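Sevurura Textile Reuse Project
Progress report to the Ravard Fund, second period

Prepared by Verena Reisinger, with sorting data from Zahira Tuhumury

1. Status

Intake, sorting and first repair are running as set out in the grant plan. Outgoing distribution is behind plan by one delivery round. Spending is within the approved budget lines and no transfer between lines is requested.

2. Intake and sorting

The project received 806 items in the period, up to the end of January. Of these, 243 were set aside for repair or closer inspection. The remainder went directly to washing, to the rag stream or to the outgoing shelves. Items are entered in the log at the time of sorting and not at the door, so a bag delivered late in the period may appear in the next report.

The share of small mixed goods (soft toys, masks, covers, straps, doll clothing) has risen compared with the first period. These take longer to process than garments of the same weight. A shirt has one material label and a standard size. A soft toy often has no label, several fabrics and trim that has to be checked by hand. Nataša Janevski has therefore split the former "small goods" category into two: toys, and accessories with elastic.

3. Inspection station

The inspection table has been in use since the start of the period. It is covered with a checkered cloth, which can be removed for washing. Items are laid out singly where possible, and toys are kept toward the back of the table until their seams and attached parts have been checked. Elastic is stretched by hand and released. If it does not return to length, the item is marked for replacement elastic.
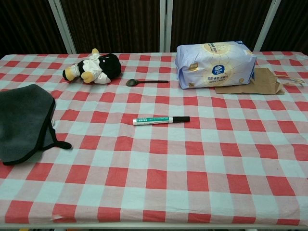

Inspection table with gray fabric item and plush toy on the checkered cloth.

Inspection follows a written sheet drafted by Faraji Barasa and revised once after trial use. The revision moved the check of trim and edging ahead of the check for stains. Under the earlier order, items were sometimes sent to washing with open edges and came back in worse condition.

4. Repair

Repair is carried out in 2 sessions per week. The backlog at the end of the period consists mainly of toys with opened seams and outerwear with failed zippers. Zippers are ordered through Hidayat, and delivery was slower than quoted. Thread, elastic and stuffing are in stock.

Juwita Sopacua has tested a ladder stitch and a whip stitch for closing toy seams. The ladder stitch is slower but leaves less thread exposed - it is now standard for all toys. Whip stitch remains acceptable for covers and bags.

5. Deviations from plan

The Sketo sorting shelves were assembled later than scheduled due to missing brackets. The supplier has sent replacements at no charge. The missed delivery round will be combined with the next one, which requires a larger van and a small additional rental cost. This is covered by the transport line.

6. Next period

- Clear the zipper backlog once parts arrive.
- Train 4 further people on the inspection sheet.
- Report toys and accessories with elastic as separate figures.
- Replace the handwritten repair tags with printed ones.

The itemized expense sheet and the sorting log are attached separately. Questions on the figures should be sent to Zahira Tuhumury.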